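Re: [voyle-tenants] New meters from Pranlow
20 August 2025

Beryl Haslam wrote:
> Pranlow says the new water meters will save
> the building 4000 dollars a year. They had
> the same results at Remwood in May.

I'd like to see the Remwood bills before I believe that. Their flyer says 4000 on the front and 3504 on the back, and I can't get either one out of a rate increase of 19 percent. Who pays the 583 for installation if a tenant moves out? The flyer skips that too. I'm not signing until somebody shows me the math on paper.
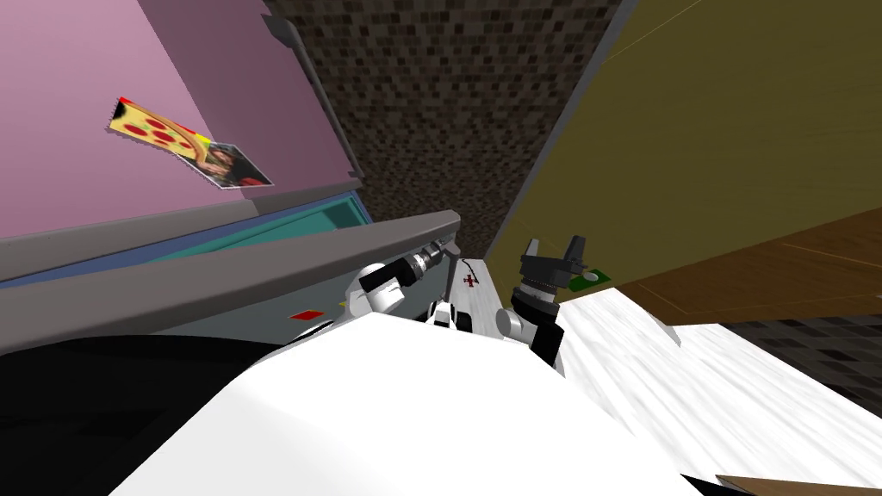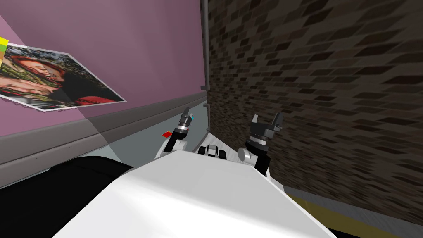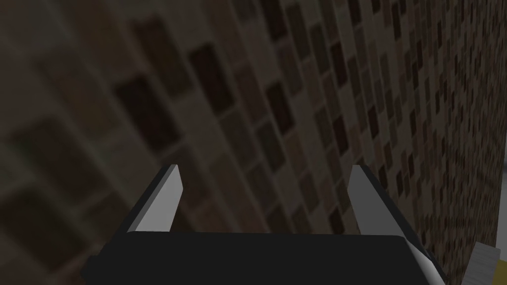
Three computer renders, all from the same place.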